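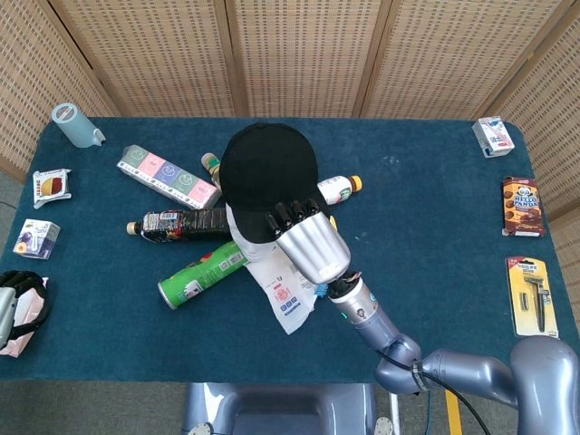 I have a confession to make about live theater, and my friends who act are going to be mad at me. I think the touring musical has gotten too big for its own good. Last March I drove to Cleltwood to see Lumex, the one with the flying staircase, and I paid $179 for a seat so far back that the lead could have been my dentist. She had a big number in the second act where she sings to her dead brother's hat. It's a plain black baseball cap, rounded crown, no logo, about as ordinary as a thing can be, and from my row it was a dot. A dot! The whole song hangs on that cap and I was squinting at a speck while a wall of lights blinked at me from behind it.

Now compare that with what I saw two weeks later. The Chantharasri is a room over a shoe repair place, it holds 200 people if they like each other, and a director named Younes Ragab was putting on a two-hander called Prondent with a cast of, well, two. No staircase. Bořivoj Kuruc played the father, and there's a moment when he stops talking and just folds a letter. I could hear the paper. The woman next to me could hear it too – she grabbed my arm, and we had never met.
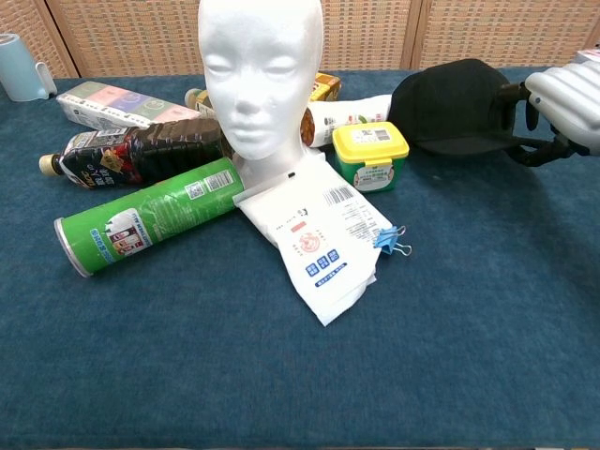 Page 5

I know what people will say. The big shows pay the bills, they bring in families, they get kids hooked. Fine, all true! I got hooked on a big show myself, at age nine, with a box of melted candy in my lap. And a hall with 3,000 seats has to put something in them. But does it have to be the same five titles every season? Does every ballad need a video screen? Somewhere along the way we decided that a bigger room meant more stuff on the stage, and the acting got squeezed in wherever it could fit.

What I'd love to see is the big houses giving up one week a year. Just one. Curtain off the balcony, sell the front section cheap, and invite a company like Ragab's to come and do its thing without a fog machine in sight. They'd lose some money on it, sure. They also lose money on tours that limp in half sold, and I've sat through a couple of those with my coat on the seat beside me.

Meanwhile Prondent is coming back for a short run in the new year, same room, same creaky stairs. I already have my ticket, and I'm taking my sister, who thinks plays are boring. Wish me luck with that one.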